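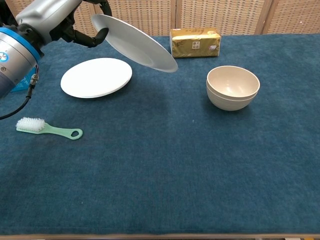
### 3.2. La mesa a medio recoger

Empiezo por lo que más me costó aprender en este trabajo: a qué llamar «recoger la mesa». Cuando redacté el protocolo me parecía una pregunta tonta (¡todos hemos recogido una mesa!), y luego me puse a leer los diarios de los 11 hogares y resultó que teníamos 11 ideas distintas del asunto. Para Mihret Nigatu, que me ayudó con la codificación, una mesa está recogida cuando ya no queda loza. Para mí, cuando se puede extender encima un periódico. Y en la casa que en el corpus llamamos Hlongwane, la mesa se da por recogida con la vajilla todavía puesta, siempre que esté apilada. Discutimos bastante sobre esa casa, y creo que todavía no estamos de acuerdo del todo.

La unidad que acabamos usando es el *estado de la mesa*, es decir, qué cosas hay encima en un momento dado y cómo está puesta cada una. Distinguimos piezas apoyadas en plano, piezas encajadas unas en otras, piezas tumbadas y piezas en el aire. De la primera ronda salieron 74 estados codificados, y de ahí vienen los ejemplos de esta sección.

Los platos y los cuencos se comportan de manera muy diferente, y esto lo digo con más entusiasmo del que seguramente merece. En la figura 1 conviven las dos maneras: a la derecha, dos cuencos de color crema, uno metido en el otro, y a la izquierda un plato blanco puesto en plano, suelto, con otro plato blanco en alto y muy inclinado. Codificamos los cuencos como una sola pieza encajada y los platos como dos piezas independientes. Tshepo Du Plessis protestó (con razón, supongo) porque así una mesa con muchos cuencos parece más ordenada de lo que uno diría al verla. Pero en los diarios la gente habla justo así: escriben «los cuencos», en bloque, y en cambio escriben «el plato de fuera», «el otro plato», «el plato que faltaba». Decidimos hacerles caso.

El plato en el aire nos dio otro quebradero de cabeza. Un plato inclinado puede ir camino de una pila, del fregadero o de vuelta a su sitio, y en una imagen suelta no hay forma de saberlo. En la primera versión del manual lo clasificábamos según hacia dónde miraba la cara cóncava, cosa que ahora me da un poco de vergüenza. La versión que usamos desde marzo tiene una etiqueta única, *suspendido*, y deja el destino en blanco salvo que el diario lo diga. Perdimos algo de detalle y ganamos muchas tardes sin peleas.

Luego están las cosas que no son vajilla, y que para mí son lo mejor del corpus. Al fondo de la misma mesa hay un paquete de pañuelos de plástico brillante, dorado y oliva, y en primer término, hacia la izquierda, un cepillo de fregar verde menta muy pálido, tumbado, con las cerdas blancas a un lado y el agujero para colgarlo al otro. El código provisional para este grupo era «intrusos». Lo cambié por *acompañantes* después de una conversación con Gülizar Sönmez, que me hizo ver que la palabra ya venía con la regañina incluida. Los pañuelos viven en la mesa en muchas casas; nadie los está dejando fuera de sitio. El cepillo es más discutible, porque su agujero apunta a un gancho en alguna parte, y ahí Riaan Ndlovu y yo seguimos codificando distinto: él lo marca como desplazado y yo como acompañante. Hemos dejado las dos lecturas en la tabla de desacuerdos.

Una palabra sobre la superficie, que al principio ni siquiera anotábamos. La mesa de la figura lleva un paño azul verdoso oscuro, con aspecto de fieltro, y solo asoma una franja fina de madera clara en el borde de delante. Yo pensaba en el paño como un fondo y ya está. Después, releyendo los diarios, encontré que varias personas daban rodeos alrededor de su tela: quitaban la loza de dos en dos para no arrastrarla, sacudían primero una mitad, dejaban un cuenco en la esquina para que no se levantara. En la casa Pellthorpe, donde comen sobre la madera desnuda, no aparece nada de eso. Añadimos entonces un campo para la cubierta de la mesa y tuvimos que volver a pasar por todos los estados ya codificados (perdón otra vez, Mihret).

También hay una cuestión de contraste que me gustaría estudiar mejor. La loza blanca sobre una tela oscura se encuentra enseguida, y sospecho que eso influye en qué se retira primero. No tengo datos para sostenerlo: el orden de retirada solo lo tenemos en los diarios, y allí casi todo el mundo empieza contando lo que le daba más pereza, que rara vez es lo primero que hizo con las manos.

> **Figura 1.** Mesa con paño oscuro, vista con un biombo de paneles tejidos al fondo. Estado codificado: un plato en plano, un plato suspendido, dos cuencos encajados, dos acompañantes (paquete de pañuelos y cepillo). El objeto azul claro del extremo izquierdo, visible solo en una esquina, queda sin codificar.

Ese último criterio, el de no codificar lo que apenas asoma, lo aplicamos en todo el corpus. En la sección 3.3 paso a las pilas altas, donde el problema es el contrario: se ve la pieza de arriba y hay que decidir qué hacemos con las de debajo.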